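The Slow Business of Drying Lumber

A board cut from a green log holds a surprising amount of water. In some species the water weighs more than the wood itself. Before that board can become a door, a stair tread or a chair leg, most of the water has to leave, and the rate at which it leaves decides whether the board stays flat and sound.

Hurnum, a hardwood mill on the edge of Tarnstead, saws in winter and spring and dries year round. Its yard holds 378 stacks at full capacity. The last of the winter logs go through the saw in April, and from then on the work is mostly a matter of air, heat and records.

Water sits in wood in two ways. Free water fills the hollow centers of the cells and comes out first, with little effect on the size of the board. Bound water is held in the cell walls. Once the free water is gone, at a moisture content near 30 percent in most species, the walls begin to give up their share and the wood starts to shrink. It shrinks more along the growth rings than across them, and this difference is the source of most cupping.
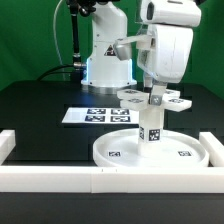
Stacking

Drying starts with the stack. Boards are laid in level rows, separated by thin strips called stickers, which let air pass over both faces. Stickers must line up vertically from the bottom row to the top. A sticker set off to one side puts a bending load on the board below, and the bend will dry in.

Hurnum coats the ends of its boards with a wax emulsion within a day of sawing. End grain loses water many times faster than face grain — without a coating the ends shrink ahead of the rest and split. The mill's own records put the loss on uncoated oak at about 13 percent of board length, counting what is trimmed from both ends.

The older rule of a year of air drying per inch of thickness is still repeated. It is a poor guide. Thin maple stacked in a windy yard in summer may reach its lowest outdoor moisture level in a few months, while thick white oak can need well over two years in the same yard. 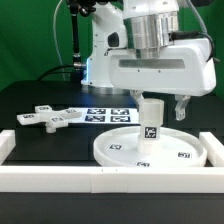 Air drying also has a floor. Wood exchanges water with the air until the two are in balance, and outdoors in a temperate climate that balance is usually between 12 and 15 percent. Furniture in a heated house will settle well below that. A tabletop made from yard-dry stock will go on shrinking after it is delivered, and the joints will take the strain.

The kiln closes the gap. Hurnum runs 2 Dencombe chambers, both of the dehumidification type. Warm air is pushed through the stack, picks up water, and passes over a cold coil where the water condenses and drains. The heat is returned to the chamber. A typical charge of air-dried oak takes 31 days from loading to unloading.

Operators follow a schedule, a table that ties temperature and humidity to the moisture content of the wettest boards in the load. Sample boards are pulled, weighed and put back. If the samples lose water too quickly, the surface shrinks over a wet core and small cracks called checks open on the face.

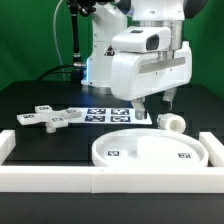
A load that has reached its target is still not finished. The outer shell of each board is usually left under stress, a condition called casehardening. The boards may look flat, but they will pinch the blade or bow when ripped. To relieve the stress, the operator raises the humidity at the end of the run for a period of hours, which lets the shell take up a little water and relax. A fork-shaped test piece is then cut from a sample. If its prongs stay straight, the load is released.

Mkhize, a joinery shop that buys most of Hurnum's white oak, repeats the test on arrival and rests the stock indoors before cutting.

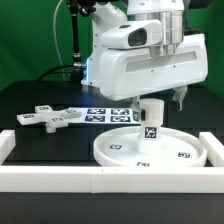
Robot arm over a black table, with a green backdrop behind.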